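We use cookies to keep this site running. Accept | Manage settings

I've finally sorted out the breakfast end of the counter and I'm so pleased with it! The chopping board has moved right up beside the toaster (toast comes out, toast gets buttered, done) and everything else has shuffled back towards the tiles.
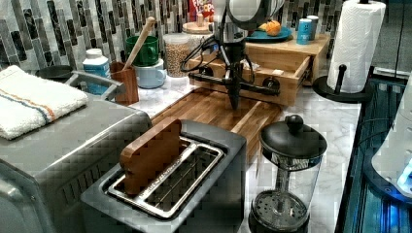

The mugs were the big change. Green is my favourite colour, so a green one gets prime position now, close enough to grab at 6 am with my eyes shut. Chickpeas went into a jar from Pappas, $19 and worth every cent.

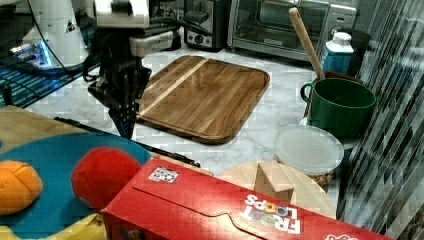
Do you oil a wooden board every week?

Once a month is plenty for mine. I rub in a good slosh of oil on a Tuesday night, leave it until morning and buff it with an old tea towel.

Next up is the table, and oh, I love a bit of wood grain. I gave myself 80 minutes for it, podcast on, kettle on, and enjoyed the lot.

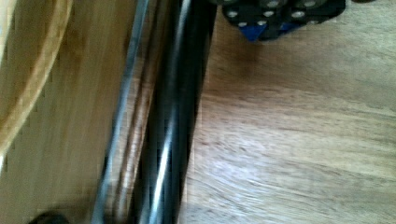
Skye Purves wrote in to say she swears by beeswax for tables and does hers every April. I'm trying it next!

Get new posts by email. Subscribe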